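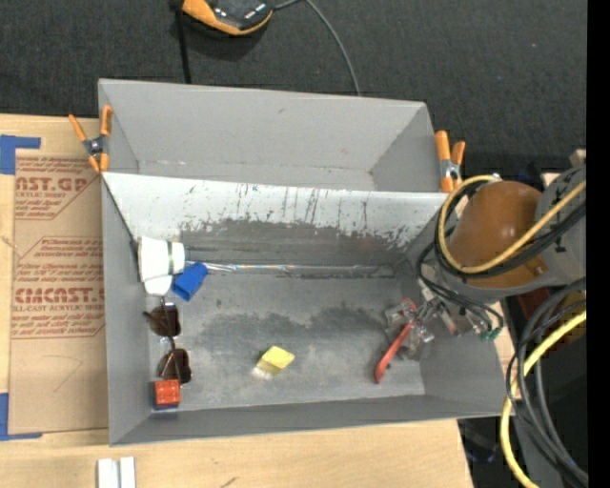

Gray open-top bin, sloped walls, scuffed and grimy.

Brader Gray Bin, Sloped Wall
Sold by the each. No lid.

We stock three makes of open gray bin and get asked which one is best. Our answer is usually that you should work out what you are going to put in it before you spend anything, and most people who call us haven't. A bin is a box with no top. The brochures say a good deal more than that, and we have read them so you don't have to.

What the maker claims
Brader says the sloped walls let small parts slide to the floor by themselves. Some do. Round, smooth parts will roll down nicely. Flat washers, rubber feet and anything with a burr on it will sit on the slope until you push it. If you bought the bin hoping never to reach into it again, you will be disappointed.

Brader also calls the finish "stain resistant." We asked what stain, and for how long, and got the brochure back. Gray hides dust better than white does. It does not hide scuffs, drips or grime, and a bin that gets daily use will show all of them. A rag and dish soap take off some of it. Leave the scouring pads alone, as they dull the surface and the next lot of dirt holds on harder.

"Holds up to 1000 small parts" is on the label too. There is no size given for a small part. We ignore this number and suggest you do the same.

What we think it is good for
Returns and odds and ends at a packing bench. Sorting things by hand, where you want to see the whole floor at a glance. Holding work between one person and the next. The wide opening is the real selling point and we wish the label led with it.

What it is not good for
Liquids. Powders. Stacking: flared walls nest when the bins are empty and do nothing useful when they are full. Anything you need to carry up a ladder.

The other two
The Ruten is cheaper and has straight walls, so it gives you more room on the same shelf. The corners are tight and harder to wipe out. The Wivutis costs the most and comes with a ten-page guide to "bin strategy." Prys Owen in our warehouse has had both on his bench since September and still reaches for the Ruten, mainly for the price.

Ordering
Item number 1888. Cartons of 8, or singles if you don't mind paying more for each one. Label holders are extra, and tape does the same job. Price match does not apply to cartons.

Returns
Unused bins only, within 66 days. We do look. Scratched or marked bins go back to you at your cost.

Customer note
"Fine. It's a bin. The slope didn't do much for my screws but cleaning up at night is quicker." Mei-kuen Lam

Page checked Monday, May 18, 2020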